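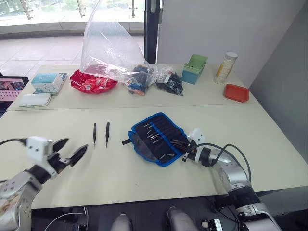

4. Fitting and setting the hairspring stud

4.1 Before you start

This section covers the Kadov 2 wall movement and the smaller Kadov travelling movement. The balance assembly must already be out of the plate (see section 3). If the movement is still under power, let the mainspring down fully before going any further.

You will need:
Fine tweezers, non-magnetic
Stud screwdriver from the Boström set
Pegwood, sharpened to a point
Movement holder
Demagnetiser

CAUTION: Do not hold the hairspring by its outer coil while the balance wheel hangs free. The weight of the wheel will stretch the coils, and a stretched spring cannot be returned to its proper shape with the tools listed in this guide.

4.2 Fitting the stud

1. Clamp the balance cock upside down in the movement holder. Tighten the jaws until the cock no longer turns under light finger pressure.

2. Loosen the stud screw. Do not take it out. On the travelling movement the screw is very short and will drop out after two full turns.

3. Pick up the stud with the tweezers, gripping the flat faces. The pinned end of the spring must point towards the regulator.

4. Lower the stud into its hole until the top is level with the cock. If it stops early, lift it out and clear the hole with pegwood.

5. Pass the outer coil between the regulator pins. It should lie midway between them and touch neither when the balance is at rest.

6. Tighten the stud screw until it just bites, then check the coil again before the final turn.

Note: Movements assembled at the Fostunley works have a round stud with a single flat. The flat faces the screw. A round stud fitted the wrong way will seem tight and then creep within a few days of running.

4.3 Checking the spring

Turn the cock over and refit it with the balance in place. Look across the movement from the side. The coils should lie in one plane, parallel to the arms of the balance wheel. Then look from above — the gaps between coils should be even all the way round.

If the spring is domed, the stud is too high or too low. Repeat steps 4 to 6.

If the coils are crowded on one side, the outer coil has been bent close to the stud. Corrections are described in section 7 and should be practised on a scrap spring first.

If the coils stick together, the spring is either oily or magnetised. Demagnetise the whole assembly, then clean it if the fault remains.

CAUTION: Never oil the hairspring. Oil from the upper pivot can travel along the cock, so apply it sparingly.

4.4 Setting the beat

1. Wind the movement by 5 clicks of the ratchet.

2. Listen for an even tick. On a timing machine, a beat error below 2 ms is acceptable for the wall movement.

3. If the beat is uneven, turn the collet a very small amount with the screwdriver blade in its slot. Take the balance out to do this.

4. Refit, listen again and repeat as needed.

Leave the regulator at its centre mark until the beat is correct. Rate adjustment follows in section 5.

Spare studs are supplied by Cumar under part number 700-80 and are sold with the screw. Text for this section: Elvira Ríos. Checked by Wenceslao Lagos, 14th April.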